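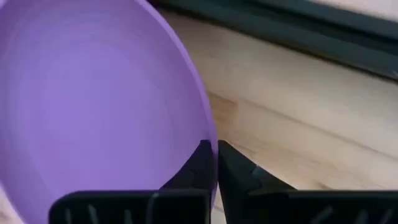 **Séance 4 : la couleur et l'appétit.** On vous dira que le violet coupe la faim. La thèse circule depuis longtemps, surtout chez ceux qui vendent de la vaisselle blanche. Prenez un bol comme celui-ci, lavande à l'intérieur, plus vif au bord : une purée y paraîtra plus jaune par contraste simultané. Quant à la faim, demandez à votre voisin.

À lire pour avril : Paulík, chap. 2 (18 pages, dont une utile).

### Contraste et empilement

Deux teintes voisines se modifient l'une l'autre. L'effet dépend de la surface, de la lumière et, selon Paulík, de l'heure du repas.

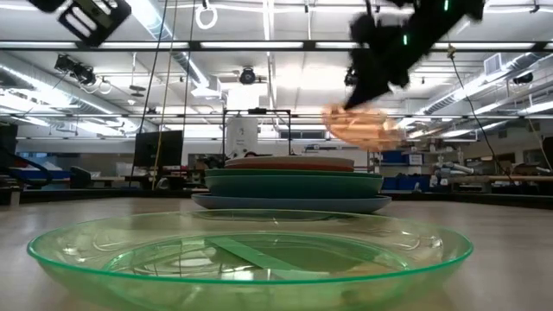
*Fig. 2. Rouge orangé entre gris clair et bleu-vert ; devant, vert translucide.*

Exercice : refaire la fig. 2 à la gouache, sans noir. Le noir sera retrouvé.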